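Home | Contents | Chapter 2 | Chapter 3 | Glossary

Reading time: 3 minutes

Chapter 3
A Place to Put It: Drawers, Boxes and Small Storage

I once spent a whole February evening hunting for a spare key. I went through coat pockets, the fruit bowl, two old handbags and the tin where I keep stamps. The key was in a drawer — the first drawer I'd opened — under a pile of takeout menus. I'd looked right at the menus and closed it again!

So that's where I want to start this chapter. In Chapter 2 we sorted what you own into things you use and things you don't. Now we've got to put the keepers somewhere, and I'm going to begin with the humblest piece of furniture in the house, the small drawer cabinet.

A drawer has a floor, two sides, a back and a front. The front is the part people shop for, with its nice finish and its handle, but the floor is the part you'll live with. When my students at Greenberg plan a storage wall they draw fronts for an hour and forget to ask what goes inside (I did the same for years). Try it the other way. Pull one drawer all the way out, put a single small thing in it, and see how easily you can reach it.

A yellow object and a drawer unit, and in the second picture the drawer is open with a yellow cube on its pale floor.
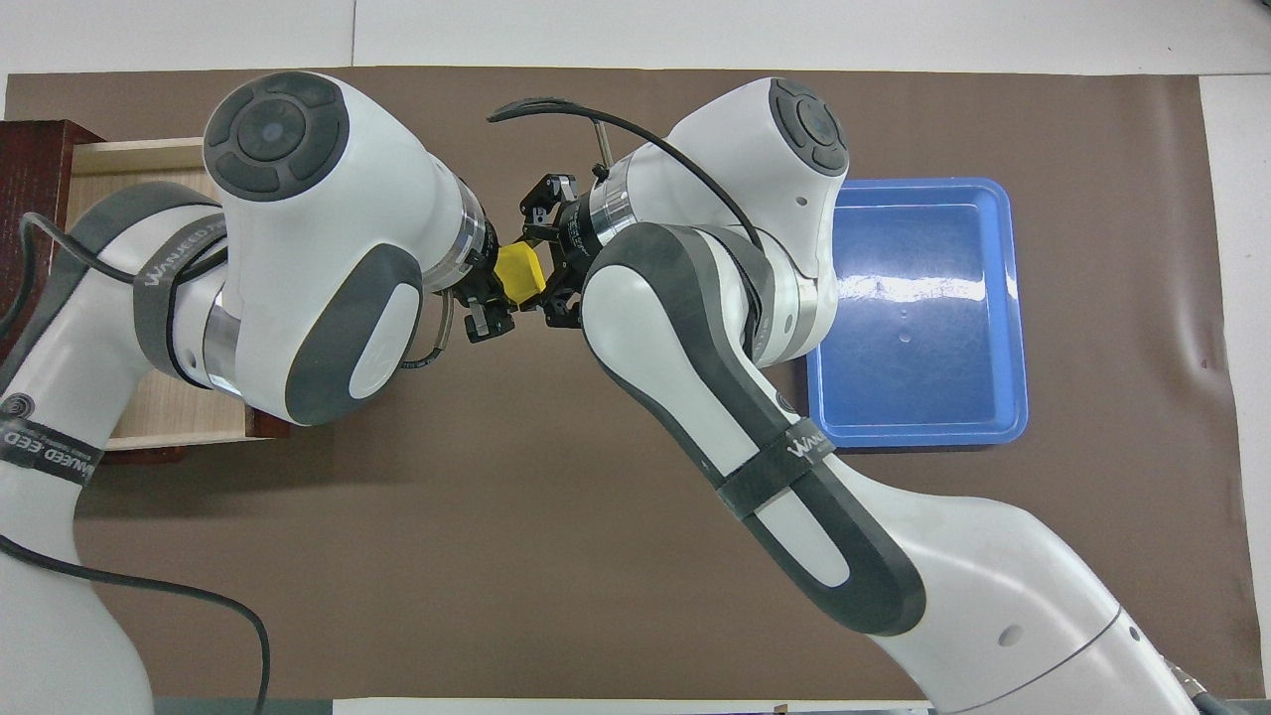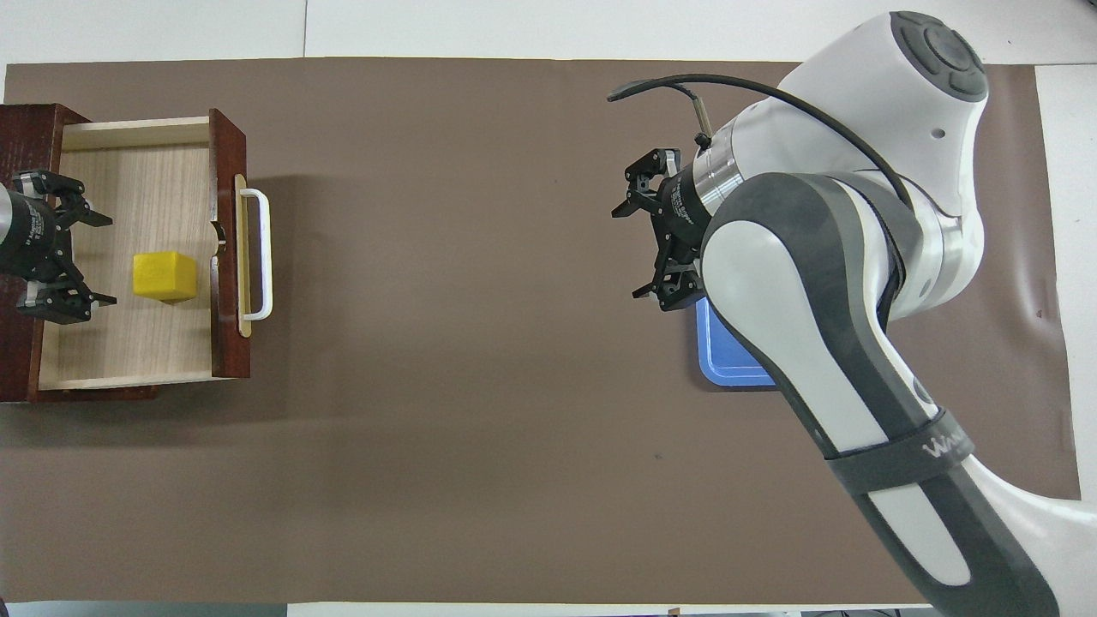
Pale insides are a favorite of mine, and I'll go on about them again in the section on closets. Small dark things like screws and hair ties show up so much better on light wood. If your drawers are dark inside, a sheet of plain paper cut to fit will do nicely.

Before you read on, choose one drawer at home and empty it onto a towel. Keep the towel handy, we'll need the pile for the first exercise. Write down what you found and what you'd expected to find, and don't tidy anything yet.

Next section: Deep Drawers and Shallow Drawers

Comments

Demetrius Benavides: Did the towel thing with my desk drawer. Four tape measures. I had been borrowing my neighbor's.

patty_k: Is the paper liner okay in a kitchen drawer or will it get gross?

Mo: @patty_k mine gets swapped every couple of months, works fine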